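May 25, 2021

Workshop notes, stationery and paper side - the Ljungberg order, mostly, with a bit about favours at the end.

Kettle on, radio off, and a long list. I meant to write this up last night and fell asleep over the envelope liners, so forgive me if the order is a little jumbled. The short version is that the Ljungberg invitations are now on their third wording, the guest list has gone from 81 to 105 after the couple heard back from the venue, and we have enough of the good cotton stock to manage it if we're careful with the guillotine.

### Where the order stands

The couple postponed from January, poor loves, and have been very cheerful about it. They met on a night ferry, both having booked the wrong crossing, and they'd like a small nod to that somewhere in the suite. The first idea was a boat on the front of the invitation, which I drew up and which looked like something from a seaside tea towel. The second was a single wavy line running under the names, carrying on over the fold and finishing on the reply card. That one made us all go quiet in a good way, so that's what we're doing.

The venue is Flovuden, the old house by the water, and they want the name set in capitals with plenty of space around it. I've spaced the letters by eye because the L and O looked miles apart from the F at the normal setting. Please don't "correct" this if you open the file! It's meant to be uneven in the numbers so it's even on the paper.

Wording, as agreed on the telephone this morning:

- Both sets of parents named, bride's first, on separate lines.
- "Request the pleasure of your company" and not "the honour of your presence", which her mother thought sounded like a summons.
- Dinner and dancing to follow, with the word "carriages" left off.
- The reply date on the card only, and not on the invitation as well.

### Letterpress trials on the grey

I spent most of the morning on the ink. The couple chose a soft grey for the names and a darker one for everything else, and of course the softer one is the troublemaker. On the swatch it's lovely. Printed small, on the cotton, it goes thin in the hairlines and you find yourself tilting the card towards the window to read the time of the ceremony, and no guest should have to do that - least of all somebody's grandfather.

Mixes tried so far:

1. Opaque white with a touch of black. Flat and a bit cold, like an office filing cabinet.
2. The same with a speck of yellow. Much kinder, and it sits well next to the cream liner, though it leans green under the lamp by the door.
3. The second mix with a little more black. Reads properly at the small size and still looks gentle at the large one.

I'm settling on the third. There's a jar of it on the shelf with a paper lid and the recipe written on the side, and I've put a dab on the inside cover of this book so we can match to it if we run short halfway through. Do stir it well first, as the white likes to sink.

One more thing about impression. They asked for a deep bite, as everybody does, but the reply cards need to be written on and a deep bite on the front leaves a ridge on the back. I've backed the packing off by one sheet for the cards and left it alone for the invitations. Side by side you can feel the difference with a thumb, but you'd have to be looking for it.

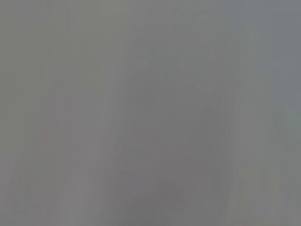
### Envelopes and addressing

The Hostance envelopes came yesterday and they are the right size, hooray. The gum is a touch mean at the point of the flap, so I'd suggest a small dot of glue on each once the contents are in and checked. Liners are cut but not yet creased. If anyone has a quiet half hour, the bone folder is in the top drawer and the creasing jig is behind the ribbon box.

Addresses will be done by hand in the darker grey. The couple's spreadsheet has a few households where it isn't clear whether the children are invited, and I've marked 5 of them with a query for the bride to settle before anyone picks up a pen. I learned that lesson on the Hora wedding, where we beautifully addressed an envelope to a family of four and only two of them were meant to come. It was all smoothed over, and they did find two more chairs, but I still go hot thinking about it.

### Favours and place cards

These aren't due for a good while, but I want the thinking down while it's fresh.

They'd like the wavy line to turn up again on the place cards, and my feeling is that it should run along each table from one card to the next, so that when everyone sits down the line joins up. It means printing the cards in table order and numbering the backs in pencil, and it means that any late swap in the seating plan will need a new card. I've told them this and they're still keen.

For the favours, little paper cones of salted caramels, tied with the grey thread. I made three tonight to test the size and two have already been eaten, so the remaining one is on the windowsill and is *not* to be touched until the bride has seen it.

### Still to do

- Final proof to the couple, with the card stock and not just on screen.
- Order more cotton stock if the spoilage on the first run is bad.
- Crease liners.
- Ask Flovuden how long the tables are, as the line depends on it.
- Wash the rollers properly before the dark grey goes on.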